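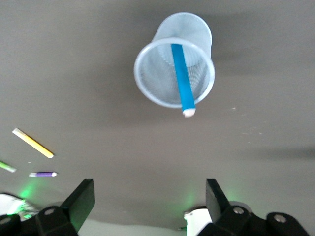

Teaching by Demonstration: Views From the Wrist

June – By Ariel Lacson, Rindine Manipulation Laboratory

The Rindine Manipulation Laboratory presents two views from its current program on teaching everyday tabletop tasks by remote control. An operator seated at the Vieira station moves a pair of hand controllers, and the arm on the table follows. The cameras and joint sensors record each movement, and the recordings are later used to train the arm to carry out the task without an operator. Both views were taken by the wrist camera, which the operator also sees on the left-hand monitor.

Marker and holder. The task set for this group is to place markers in a mesh pen holder. The blue marker lies inside the white holder, with the yellow, green and purple markers out on the gray table. Operators are asked to approach slowly and to keep the fingers open until the object is centered between them. A hesitation is left in the recording. A collision with the table ends the attempt, and the attempt is filed separately.

The laboratory's collection for this task stands at 68 demonstrations, given by eight operators. New operators complete 22 practice attempts before any of their work is added to the collection.

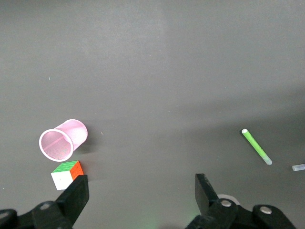
Variation in the starting layout is a formal requirement of the program. An arm trained on a single arrangement tends to learn the arrangement, and will reach for a place where an object used to be. Layouts are therefore changed between sessions, and items that play no part in the instruction may remain on the table. With the pink holder on its side and the puzzle cube close below its rim, an operator has little room for the left finger and must plan the approach before closing. The green stick at the right stands well clear and allows a more direct reach.

Recordings are reviewed every Monday by staff of Passtead, our partner in this work – three reviewers view each one and mark the moments of grasp and release. Control software for the station is supplied by Fletalix.

Contact: Rindine Manipulation Laboratory, Public Information Desk | © Rindine. All rights reserved. | Back to top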